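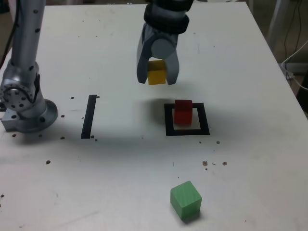 Gergely Katona reckons the hardest part of the gossip beat is the waiting - hours outside a courthouse for a ten-second clip of somebody getting into a car, then home to write it up before the other sites do. He did it for three years. Says he'd do it again but would bring a better chair.

Court and Celebrity Writer (casual, remote)
August 17, 2022
By the Zellencombe newsdesk

Print this page | E-mail this page

Zellencombe is after a writer for our celebrity legal coverage. Divorces, defamation, custody rows, contract blow-ups, the odd unpaid nanny. Start as soon as you can, really.

Readership went through the roof over winter and we've been behind ever since. In July we ran 55 court stories with two people on the desk, one of them part time. Not doing that again.

What you'd be doing
- 13 short pieces a week, 300 to 500 words each, mostly follow-ups
- one longer explainer a fortnight (who is suing who, what the judge said, what happens next)
- reading actual filings. Not tweets about filings
- watching livestreams from US courts, which means some very early mornings if you're on the east coast and worse if you're in Perth
- headlines and picture captions for your own stuff

You'll need
- clean fast copy. Spelling matters, we don't have a sub on nights
- a working knowledge of defamation law here, and what you can't say about a matter before the court. Training provided on suppression orders but come with the basics
- some feel for who people care about. If you have to google who Apaza is before her custody hearing you'll struggle, and same goes for the whole Brernix band split
- an ABN

Journalism degree handy, not essential. Bloggers and fan account people welcome, a couple of our best started that way. Uni students fine if your timetable is flexible.

Pay and hours
$35 an hour, up to 25 hours a week, paid fortnightly. Weekend shifts are paid extra - ask for the rates. Work from home anywhere in Australia, though theres a desk for you at the Zetitley office if you'd like one. Parking is hopeless, get the tram.

To apply
Send a one page CV and two samples, plus 200 words on any celebrity court case from this year. Straight news, no opinion. Put COURT WRITER in the subject line or it goes in with the PR mail and will not be seen. No phone calls pleae. Shortlisted people get a paid trial shift.

We'll be reading applications as they come in and the ad comes down once the job is filled.

Contact the newsdesk | © 2022 Zellencombe | Back to top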